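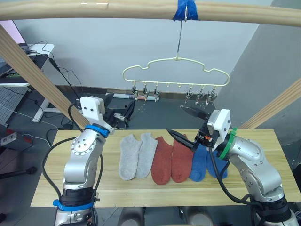

A student in the February group asked why we bother with people at all, when a planner could work out the arm paths on its own. It was a fair question, and the short reply was that a planner needs a model of the thing being moved. Nobody has a good one for a sock.

Week 6 handout: Teaching by teleoperation
Unit notes, Kutdale campus. Updated 4 Sep 2026

Two ways of showing the arms a task

Hand guiding. You hold the arm and move it through the job. It's easy to learn, but your hands and body get in the way of the cameras, and guiding two arms at once is tiring.

Remote control. You move a pair of leader arms and the working arms copy you. You keep clear of the table. The cost is touch — you feel very little of what the fingers are pressing on.

We use remote control for the sock hanging task. Six socks are laid out in pairs on the table, and each one goes to a clip on the hanger.

What counts as a good demonstration

Start from the rest pose every time. Move at a steady pace. If you miss a grasp, back off and try again without stopping the recording. Keep those episodes and tag them "recovered". Throw out any episode where a hand enters the work area.

Change the order of the colours between episodes, or the policy may learn positions only.

Data for the lab

The Clotetti set has 576 episodes. Train on 448 of them. The other 128 are held back for testing, so don't open them. Logs are in the Rovport folder.

Before the lab, read the Cifuentes notes on gripper timing and write half a page on one step where hand guiding would suit better.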